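Trardale (video game)

Trardale is a football management and card-collecting video game developed by Plunemari and published by Zamfir for home computers and consoles. Players build a squad from randomly drawn player cards, enter it in online divisions and trade spare cards on a shared market. The game was directed by Waqas Jafri, with Tamunoemi Ugwu as lead designer.

Gameplay

A new account begins with a starter squad of bronze cards and a small sum of coins. Matches are played either directly, with the user controlling one footballer at a time, or in manager mode, where only tactics and substitutions can be changed. Manager matches last 12 minutes and count for the same number of division points as direct matches.

Each card carries ratings for pace, passing, finishing, defending and stamina. Goalkeepers use a separate set. Cards from the same club or country raise each other's ratings slightly when placed in neighboring positions. A card loses stamina with every match and has to be rested or treated with a recovery item, and this made large squads more useful than in the studio's earlier game, Ileck.

The launch version contained 529 player cards. All of the footballers are fictional, as are their clubs, and the commentary refers to most of them by surname only.

Development

Work began as a small expansion for Ileck and was turned into a separate title after Jafri's team rewrote the match engine. Ugwu designed the card system on paper first and tested it with printed decks. Kayode Oyelaran wrote the market software, which sets a minimum and maximum price for each card based on recent sales. Animation was handled by a team of four under Chinyere Lawal, who also drew the goalkeeper gloves and the card frames.

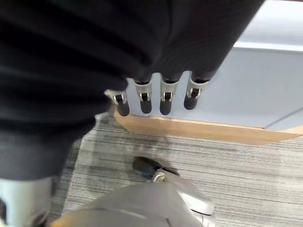 Robotic fingers below a black covering

Updates

The first large update arrived in April and added 104 cards, a practice field and the option to rename a squad. It also lowered the stamina cost of friendly matches. A later update removed the daily login reward, which was replaced by weekly objectives.

Reception

Reviewers generally liked the manager mode and the price limits on the market. Criticism was directed at the menus and at long waits for opponents in the lower divisions. Olanrewaju Ajayi, reviewing the console version, wrote that the stamina rules were "fair but poorly explained" and that the tutorial skipped them entirely.

See also

Ileck
Digital collectible card game
Sports management video game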